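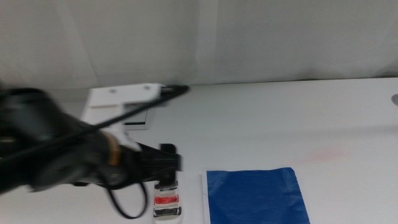

Redacción de Flallow | 28 de febrero de 2019

El bloque de rayas cabe en un bolsillo y se sostiene de pie sobre la mesa blanca. Olatunji, el taller de Torport que lo vende, empezó en noviembre con una tirada de unas 2000 piezas y ya prepara la segunda.

Las rayas ayudan a distinguirlo en un tablero lleno. El juego básico, llamado Sturska, trae cinco bloques y dos tableros. Se guarda en una caja plana y se vende sin instrucciones impresas.

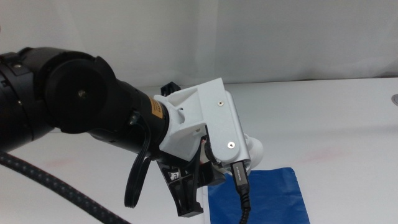

Sobre la mesa, en Torport.

Las piezas sueltas se piden por encargo.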